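**Priltville Primary School** is a day school for pupils aged four to eleven in the village of Priltville. It is a voluntary aided school with a church foundation and takes children from Priltville, Sutness and the farms between them. The head teacher is Gitau Lyimo.

## History

Schooling in Priltville goes back to 1716, when a parish clerk was paid to teach reading and the catechism in a room beside the church. The room was used until the Victorian period, when the parish put up a stone building with two classrooms and a house for the master. The older part of the present school is that building, though the house has since been turned into offices.

Sutness had its own infant school until falling numbers led to its closure. Its pupils moved to Priltville, along with the school bell, which hangs in the entrance hall. The logbooks from both schools are kept together and have been used by local historians, mainly for their entries on harvest absence and outbreaks of measles.

A new wing was opened on 5 April 2022. It holds three classrooms, a library and a room for small-group teaching.

## Buildings and grounds

The school stands on Church Lane, on a sloping site. The hall doubles as a dining room and is let to village groups in the evenings. Office and preparation space is shared between teaching and support staff.

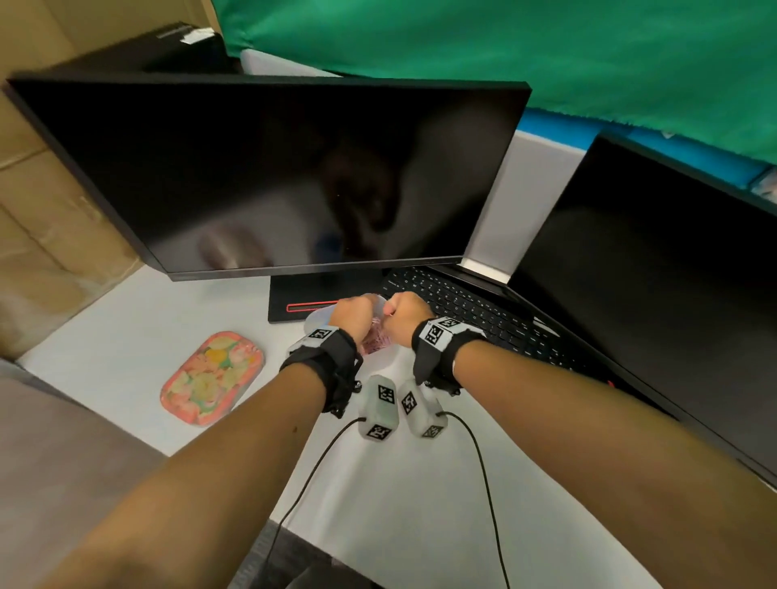 *Hands holding a small clear plastic container at a white desk.*

The playing field lies across the lane and is reached by a gated path. It is owned by the parish and leased to the school. The lower end floods in most winters, and football is then moved to the playground. A small orchard was planted along the northern hedge by former pupils.

## Organisation

Pupils are taught in mixed-age classes, with the exception of the reception year. Each class is named after a local field. Older pupils are also placed in one of two houses, Galo and Ndung'u, both named after former teachers. House points are added up each Friday and a shield is awarded at the end of the summer term.

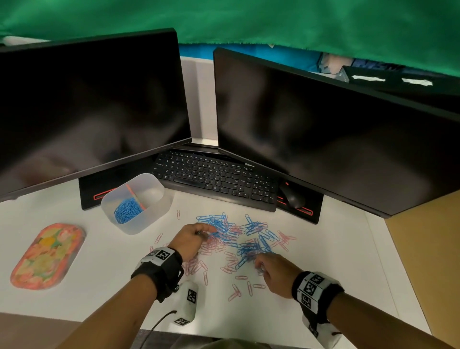

The house system was dropped for a time and brought back at the request of parents. Captains are elected by the pupils and serve for one year.

## Curriculum

The school follows the national curriculum. Religious education is taught from the diocesan syllabus, and there is an act of worship each morning. Music is given more time than in most schools of its size, and all pupils learn the recorder before choosing another instrument.

Swimming is taught at the pool in Sutness. A residential trip is held for the oldest class.
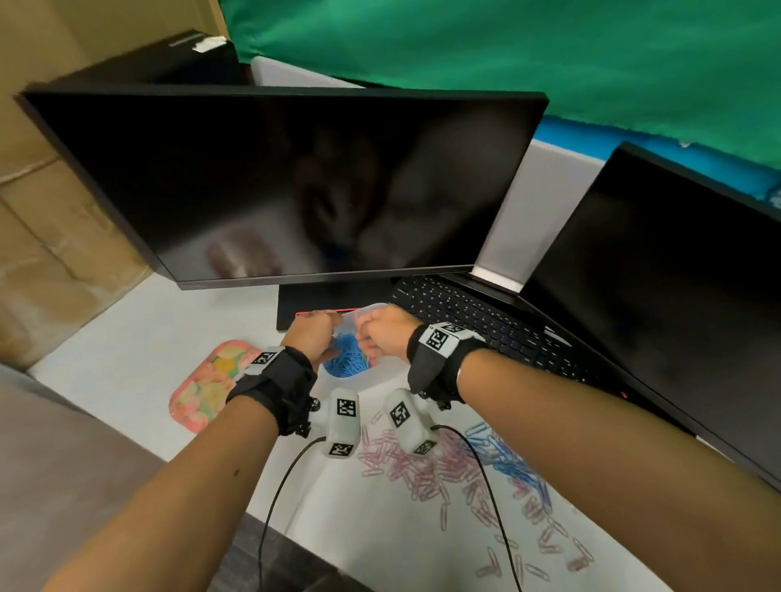
## Library

The library holds 3000 books, of which 896 came from the closed school at Sutness. It is open to families after lessons on two afternoons a week. Mostafa El-Sayed, a former deputy head, prepared the first printed catalogue, and his subject headings are still in use.
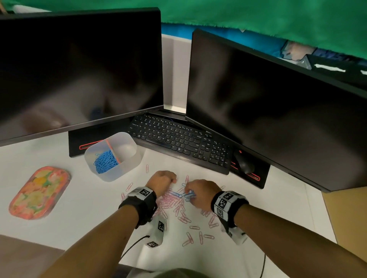

Older books that are too fragile to lend are kept in a locked case. They include a run of school readers and a hand-drawn map of the parish.

## Admissions and transport

Priority is given to children living in the two parishes, then to brothers and sisters of current pupils. A school bus runs from Sutness, with 9 stops on the morning route. No bus runs in August, when the school is closed.

## See also

- Sutness Infant School
- Priltville parish church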